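We use cookies to remember your region and language. Accept all | Manage settings

Stalgate Care Guides
Reading time: 2 min

Section 4. Sorting and folding dark knitwear and other soft garments

This section covers clothes that come off the drying rack and wait in the living room before they go into the Stalgate wardrobe unit. Shelf fitting is covered in Section 2. Read the care label on each garment first. If the label and this guide disagree, follow the label.

4.1 Before you start

1. Clear the sofa seat of cushions, remote controls and pens.
2. Vacuum the carpet next to the sofa. Black fabric picks up lint quickly, and pale upholstery sheds more of it than you would expect.
3. Wash and dry your hands. Remove rings and watches that could snag a rib or a loose thread.
4. Place the folding board on the seat with the Van Hecke hinge facing you.

CAUTION: Do not lay new black or navy garments on cream or beige upholstery until they have been washed 2 times. Dye can rub off on light fabric, even when the garment feels dry. Put a white cotton sheet down first.

4.2 Checking the garment

1. Pick the garment up with both hands, under the shoulders or the waistband. Do not lift it by one sleeve.
2. Shake it out once, gently.
3. Feel along the seams and hems. If they are damp, return the garment to the rack.
4. Check the pockets.
5. Turn the garment right side out and close any zippers.

Note: Dark fabric hides stains and small holes. Stand near a window or switch on a lamp, and look at the inside of each fold as you open it out.

4.3 Folding

1. Lay the garment face down on the board and smooth it from the center outward.
2. Fold the left side in, then the right. Sleeves go straight down the back.
3. Bring the hem up to the middle, then fold again to the collar.
4. Slide the board out and turn the garment over.

Large garments are easier to handle if you gather them loosely first and open them out from one end.
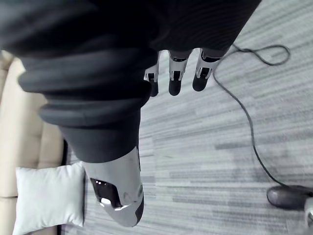
Thick fabric tends to bunch up in ridges as it is gathered. Open the ridges one at a time and smooth each with the flat of your hand – pulling hard on the hem will stretch ribbed material. If a crease stays in, hang the garment for an hour before you fold it.

CAUTION: Do not iron on the sofa or on the folding board.

4.4 Putting away

1. Stack heavy items at the bottom. The Hultov shelf insert is 56 cm wide and takes two stacks side by side.
2. Keep black items away from white wool.
3. Leave a gap at the top of each stack so that air can move.
4. Use a lint roller on the sofa when you have finished. Roll in one direction only.

Note: Long coats and bathrobes should be hung. See Section 5, Hanging rail.

Text: Tariq Gondal. Revised May 2026.

Contact: Stalgate Customer Service, Tralulville | © Stalgate | Back to top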